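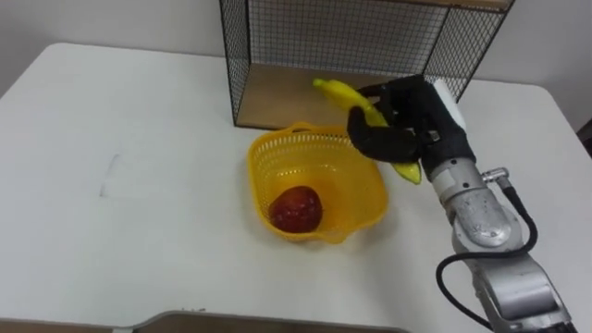

**标签:** 运动规划 / 碰撞检测 / 体素地图 / Tipoki / Skolar

# 抓住物体以后 Tipoki 经常报“起始状态碰撞”,偶尔规划出的路径又直接穿过铁丝网

**提问者:Merle Lowther**

单臂加多指手,任务是在黑色铁丝网架和黄色塑料篮之间搬仿真水果。网架正面敞开,背面和侧面是细网格,底板是一块浅棕色木板。篮子放在网架前面的桌面上,篮壁上全是小孔。我们实验室在 Clandstead,这套东西以前由别人维护,我 6 月接手的只有软件部分,硬件我不太想动。

软件情况:

- 头部深度相机,点云 30 Hz
- Skolar 把点云转成体素地图,体素边长 3 厘米
- Tipoki 做规划,采样类规划器,单次采样上限 3,000
- 手的驱动是 Wuneck 的,手指关节角能读到,没有触觉

现在有两个现象,我不确定是不是同一个原因。

现象一:手合拢以后,从抓取位姿往篮子上方规划,经常立刻失败,日志是:

```
[tipoki.planner] start state in collision
[tipoki.planner] contact: hand_palm <-> voxel_map
[tipoki.planner] contact: finger_index_distal <-> voxel_map
[tipoki.planner] abort before sampling
```

在可视化里能看到手指周围有一团占据体素,手往哪边移,过一会儿那团体素也跟到哪边,原来的位置还会留下一些残影。苹果比较少出问题,香蕉几乎每次都有。

现象二:手里没东西的时候,规划有时会成功,可是路径从网架的侧网穿过去。急停过一次,没有撞坏东西。我看了当时的体素地图,侧网那一面是碎的,有的地方有,有的地方没有,每次刷新都不一样。背面的网因为贴着墙,看上去反而是完整的一片,不过我怀疑那其实是墙。

我试过的办法:

1. 把 Skolar 的滤波调弱。侧网多出来一些体素,手周围的残影也更多了。
2. 在抓取之后清空整张体素地图再规划。现象一消失了,但是网架和篮子也没了,有一次手带着香蕉从篮子边沿上擦过去,篮子被推歪。
3. 关掉手和体素地图之间的碰撞检测。能跑,可是我不想在网架里面这么跑。

配置大概是这样(删掉了无关的部分):

```yaml
skolar:
 input_rate: 30
 voxel_size_cm: 3
 self_filter: true
 clear_by_raycast: true

tipoki:
 max_samples: 3000
 world_source: skolar_map
 attached_objects: []
 allow_start_in_collision: false
```

想问的是:应该继续调感知这边,还是有办法让规划器知道手里拿的是什么?还有铁丝网这种东西一般怎么处理?

---

## 回答

### 回答一(已采纳)

**Mahsa Kiani**

两个原因,分开改。你贴的配置里已经能看出一半:`attached_objects` 是空的,`world_source` 只有体素地图。

**先说现象一。**

Skolar 的自身滤波是按机器人模型把点云里属于手臂和手的点去掉。香蕉不在模型里,所以它的点会留下来,变成占据体素,而且就贴在手指上。规划器看到的是手指插在障碍物里面,起始状态当然碰撞。苹果问题少,我猜是它大部分被手掌和手指挡住了,相机看到的部分小,剩下的点又落在滤波的余量里。香蕉两头都伸在手指外面。

残影是另一回事。体素要靠射线穿过去才会被清掉。手一直挡在相机和那块区域之间的时候,射线过不去,旧体素就一直在。手移开以后应该慢慢消失,如果你等一会儿还不消失,检查一下那一块背后有没有有效深度。射线没有回波的时候,Skolar 默认不做清除。

改法是在手合拢、确认抓住之后,把物体附着到手的坐标系上。附着之后它要起两个作用:

- 在 Tipoki 里,物体算机器人的一部分,参与和环境的碰撞检测,和手指之间的接触则是允许的
- 在 Skolar 里,物体加入自身滤波,点云里属于它的点也去掉

很多人只做了第一个,然后发现还是起始碰撞,因为体素仍然在那里,附着的物体和它自己的体素撞在一起。两边都要通知。

形状不用太细。苹果一个球就够。香蕉我建议用首尾相接的胶囊体,2 个就能大致包住弯曲的形状。用包围盒也可以,但是盒子的角会多占不少空间,在网架里出来的时候很难规划。

流程写出来大概是:

```python
def after_grasp(obj, hand, tipoki, skolar):
 if not hand.grasp_confirmed():
 return False

 pose = estimate_pose_in_hand(obj, hand)
 shape = shape_library[obj.label]

 skolar.pause_updates()
 tipoki.attach(shape, parent="hand_palm",
 pose=pose,
 touch_links=hand.finger_links())
 skolar.add_to_self_filter(shape, parent="hand_palm", pose=pose)
 skolar.clear_region(shape, pose, padding="default")
 skolar.resume_updates()
 return True
```

`clear_region` 只清物体形状附近的一小块,不要清整张图。你已经看到清整张图的后果了。

暂停更新那两行不能省。否则在附着和加入滤波之间可能刚好进来一帧点云,体素又写回去,偶发失败,很难查。

手里的位姿怎么来:没有触觉的话,最简单的是用合拢之前估计的物体位姿,换算到手掌坐标系。合拢时物体会被手指带偏,多指手带偏得更明显,所以给滤波留的余量要比给碰撞检测留的大。两个余量是分开设的,别共用一个参数。如果香蕉露在外面的两端看得清楚,可以抬起来以后再估计一次,更新附着位姿。这一步可以以后再加。

放下物体的时候顺序反过来:先松手、退开,再从自身滤波里移除,然后从 Tipoki 里解除附着。退开之前就移除滤波,手指又会被刚出现的体素围住,你会以为老问题回来了。

**现象二。**

细铁丝不要指望深度相机。丝比较细,深度图在那里要么没有值,要么是前后混在一起的值。混合值落在网和墙之间的空处,看起来就是一些飘着的点。然后同一个体素这一帧被标成占据,下一帧射线从网眼里穿过去打到墙上,又把它清掉。你看到的“每次刷新都不一样”就是这个。减弱滤波帮不上忙,体素改小会更糟,单个体素里能落到的点更少了。

背面那片完整的体素很可能是墙,或者墙和网混在一起,你的怀疑是合理的。

网架是固定的家具,尺寸量一下,直接作为静态几何放进 Tipoki:

- 侧网、背网各做成一块实心薄板
- 底板做成一块薄板
- 正面留空
- 顶上如果有边框也要加,手从上沿附近过的时候会用到

网眼不用建模。手指没有理由伸过网眼,当成实心板更安全,碰撞检测也快。

然后 `world_source` 改成静态几何加体素地图,两个都参与检测。同时在 Skolar 里把网架各块板的范围屏蔽掉,让那里的体素不更新,不然飘点会堵住你从正面进去的通道。屏蔽范围只包到板的周围,网架内部不要屏蔽,里面的水果还得看得见。

位置标定:每次启动时对一下网架的位姿就可以。底板的前沿是一条清楚的直线,颜色也和白桌面不同,用它定位比用网格稳定得多。网架要是会被人碰歪,就在每轮任务开始时对一次。

**篮子。**

篮壁有孔,和网架有同样的毛病,只是程度轻一点,另外它会被推动,所以不能写死。我的做法是每次放置之前重新检测篮子的上沿,然后在那个位置生成一个开口的篮子模型,壁做成实心的。黄色和白桌面区分得开,用颜色分割就能找到。不过水果里有香蕉,也是黄的,手停在篮子旁边的时候分割结果可能连成一片。解决办法是在手移过来之前检测,或者用已知的手的位置把那块区域抠掉。

改完以后的配置:

```yaml
skolar:
 input_rate: 30
 voxel_size_cm: 3
 self_filter: true
 self_filter_attached: true
 clear_by_raycast: true
 mask_regions: [cage_left, cage_right, cage_back]

tipoki:
 max_samples: 3000
 world_source: [static_scene, skolar_map]
 static_scene: cage_scene.yaml
 attached_objects: dynamic
 allow_start_in_collision: false
```

体素边长先不用动。采样上限也先不用动,你现在的失败发生在采样之前,日志最后一行写了。

`allow_start_in_collision` 保持 false。打开它会把现象一藏起来,以后位姿估错了你也看不出来。

> **Merle Lowther 评论:** 谢谢。附着和滤波我先做了,香蕉那条日志没有再出现。不过从网架里往外退的时候有时还是找不到路径,提示采样用完。
>
> **Mahsa Kiani 评论:** 退出那一段不要交给采样规划器。沿着进去的方向反着走一条直线,只做碰撞检查,退到网架正面之外再开始规划。窄通道里采样效率很低,最多 3,000 次采样碰上这种地方全用完也正常。
>
> **Merle Lowther 评论:** 直线退出的第一步是先抬一点还是直接退?
>
> **Mahsa Kiani 评论:** 先抬一点。物体放在底板上,附着的形状和底板会有一点重叠,抬这一小段要临时允许物体和底板接触,抬完马上恢复。只允许物体和底板这一对,手指不要放进去。

---

### 回答二

**用户 tie_wang_88**

把体素改小试试,3 厘米太粗了,铁丝肯定看不见。或者换个好点的深度相机。我们那边换完就好了。

> **Mahsa Kiani 评论:** 你们的场景里也是细铁丝吗?体素改小以后每一帧射线清除的计算量会涨很多,30 Hz 跟不上的话地图会滞后,残影更严重。
>
> **tie_wang_88 评论:** 我们是冲孔板,孔比较小。那可能不太一样。

---

### 回答三

**用户 luosi_kou**

同意上面静态建模的做法,补充一些调试时用得上的。

先确认 Wuneck 的手指模型和真实的手是不是对得上。我们那只手外面套了一层黑色手套一样的材料,模型还是裸手的,比实际瘦一圈。自身滤波按瘦的模型去抠,手套表面的点就会留下来,结果和你的现象一很像:手指周围有体素,手里有没有东西都有。检查方法很简单,空手握拳放在相机前面,看体素地图里手的位置干不干净。不干净就先加大手指各连杆的滤波余量,再去管附着物体。

手臂侧面的线缆也一样。模型里通常没有线缆,弯出来的那一段会被当成障碍物,跟着手臂走。我给它在对应的连杆上加了一个胖一点的圆柱,只用于滤波,不参与碰撞检测。如果你的线离手臂比较远,那还是应该参与碰撞检测的,不然线可能会挂在网架的边上。这个要看你自己的走线。

还有时间同步。点云的时间戳和关节角的时间戳对不上的时候,手动得越快,滤波抠错的地方越多。表现是手停着时地图干净,一动就有一串体素拖在后面。你说的“过一会儿那团体素也跟到哪边”我看着有点像这个,也可能只是香蕉。分辨的办法:

- 空手,以平时的速度来回走一段,看有没有拖尾
- 有拖尾,再把速度降下来走同一段
- 速度降下来拖尾变短,那就是时间戳
- 速度无所谓,多半是模型或者余量

时间戳的问题不要靠加大余量去盖。余量大了以后,手靠近篮子边沿时会把篮子的点也抠掉,规划器就觉得那里是空的。

日志建议多存一份东西:每次规划失败时把当时的体素地图、关节角和附着列表一起写到文件里,事后可以离线重放。Tipoki 自带的日志只有接触对的名字,没有接触点的位置,光看名字看不出撞的是哪一块体素。

> **Merle Lowther 评论:** 空手握拳试了,手背那边干净,拇指根部有一小块一直在。应该就是你说的模型偏瘦。余量加大以后没有了。
>
> **Merle Lowther 评论:** 拖尾也有一点,速度降下来会变短。时间戳我还在查,驱动那边打的是接收时间,不是采样时间。
>
> **luosi_kou 评论:** 那就是它了。驱动里看看有没有能读控制器时间的选项,没有的话就测一个固定延迟减掉,空手走一段正弦,把延迟调到拖尾最短为止。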